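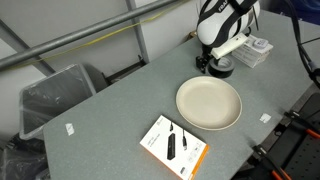

Tape, plate, boxes: the gray table, mid-sort.

If you read my spring piece you'll remember I promised to do something about the gray speckled table by August. Well, it's August 19, 2023 and I have finally started, so please hold your applause until I get to the end of it.

The table came with me when I moved to Brernitton, and it has the sort of speckled top that hides everything. Crumbs, screws, pencil shavings, the back off an earring. I bought it because it hides everything, and I've been paying for that decision ever since (I found the earring back in April, with my elbow).

My rule this time was simple. Every object gets picked up once, and before I put it down I have to say out loud where it lives. If I can't say, it goes in the tray by the door and I get 2 weeks to come up with an answer. Jeptoo Mabula over at the Nyanda swap shelf gave me that one, and she swears she cleared her entire hallway with it in an afternoon. I am slower than Jeptoo.

The black duct tape was easy. It lives in the kitchen drawer, it has always lived in the kitchen drawer, and yet it spends its whole life on the table with me putting coffee down next to it. Back to the drawer it goes! I did consider hanging it on a hook, and then I remembered the last five hooks I put up and what they did to the paint.

The plate took longer. It's a plain beige one, round and matte, with nothing on it, and I've been using it as a catch-all for so long that I forgot it was for eating off. It used to hold keys, then stamps, then a lot of rubber bands. I like it too much to send it on, so it's had a good scrub and it's going back to being a lunch plate. The keys can find their own arrangements.

Then there are boxes. Oh, I am terrible about boxes. The flat white one with the orange edge has a picture of a USB hub on it, and I kept it because it's a nice stiff little box and surely one day I'd want to put something flat in it. The other white one, toward the far edge, has been serving as a stand for a small round white thing, which looks very at home up there. I moved that round thing three times while I was sorting and every time it ended up back on top of the box. So it's in the tray, thinking about its future.

If you keep packaging too, my new limit is one shelf. Mine is the low one behind the Brellow curtain, and when it's full something has to leave before anything else goes in. I flattened a stack of cartons last night and was shocked at how little room they take up once you stop storing the air inside them.

Next up is the drawer under the table, which I haven't opened properly in ages - I can get a hand in but not a whole arm. If you have a good trick for drawers that jam, write in, and I'll print the best 2 in the next issue. Clean boxes in decent shape can go to the Nyanda shelf, by the way. Jeptoo says small flat ones go fastest, so please leave those near the front.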